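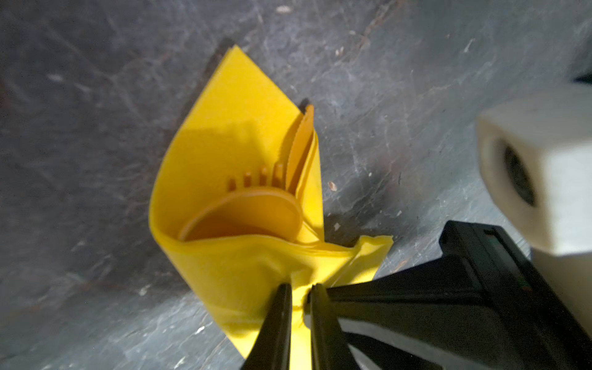

Topic: Cloth or paper napkins for a community lunch?

iraklis_s wrote:
I am organising the summer lunch for our walking club and I would like your opinion on napkins. Last December we used white paper ones and the wind took half of them into the creek. This year I want something with more colour, and I like the idea of rolling the cutlery inside, the way it is with the yellow napkin and the two yellow plastic utensils, so each guest can take one roll and go to sit down. We expect 127 people. My wife says cloth, my brother says paper and I should not make trouble for myself. The lunch is in the Grurnen hall, if anybody knows it.
Iraklis Spanos

mapleandrye wrote:
Your brother is right. I did cloth for my sister's engagement party and I was ironing until midnight. Buy thick paper, three-ply if you can find it, and roll them the evening before.

What colour are the tablecloths? If the hall is plain you can be brave with the napkins.

iraklis_s wrote:
The tablecloths are white, they belong to the hall. For decoration my daughter wants a garden theme for the children's corner. 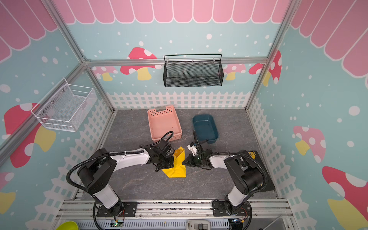
She is nine years old and has very strong opinions about it. I told her she can choose everything in that corner, but the adults' tables are mine. So please, advice only for the adults' tables.

tolvanera wrote:
I must disagree with mapleandrye. Cloth is cheaper after the second or third time you use it, and the club will have a lunch every year. We bought 13 metres of plain cotton from Granditz, cut it in squares and hemmed them on the machine. Yellow is a good choice too, turmeric and mustard do not show so much.
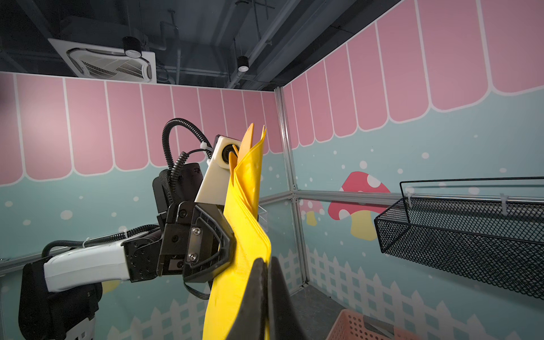 A long yellow cloth, held at the middle and lower down

Wash the cotton before you cut it. I did not do this with the first batch and they became more like handkerchiefs.

mapleandrye wrote:
And who washes 127 napkins when the lunch is over? It is always the same person, and I think in this case it will be his wife.

tolvanera wrote:
It is two loads of laundry. We divide it between 2 families and it was never a problem. I find it a bit sad to fill the garbage with paper for one afternoon.

iraklis_s wrote:
Thank you both. My wife read this and she says she is not washing them, so I will have to offer myself. I looked at the Arulero catalogue and a box of 658 paper napkins costs less than I was afraid of, but I do not know what we would do with the rest of them. Is it difficult to fold cloth so the fork does not fall out?
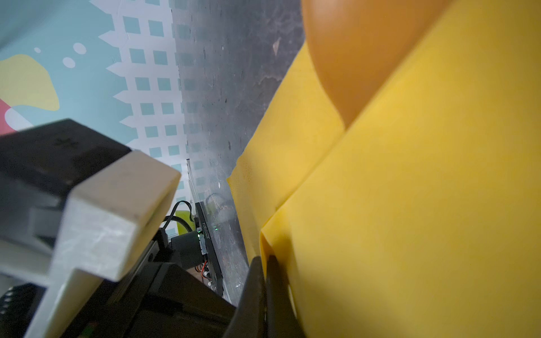 I tried it with a tea towel and the fork was on the floor before I reached the table. Maybe the towel is too thick, or maybe I roll it too loose.

tolvanera wrote:
Too loose, I think. Fold the square to a triangle, lay the cutlery in the centre with the handles toward the long side, fold the bottom up over the handles, then roll from one side and tuck the corner in. A shiny fabric will open again by itself, so choose a matte cotton.

chrysi_k wrote:
For what it is worth, the Chrysikopoulos bakery puts a piece of kitchen string around each roll. It holds well with paper and with cloth. My neighbour and I did the same for a christening and the children pulled the string off in one second, but the adults managed.

mapleandrye wrote:
String I can agree with. I still say paper.

iraklis_s wrote:
I will do cloth for the adults and paper for the children's corner, with string on all of them. tolvanera, which size did you cut your squares? I would like to order the cotton before 4th June.

tolvanera wrote:
40 centimetres after the hem. Add two on each side when you cut.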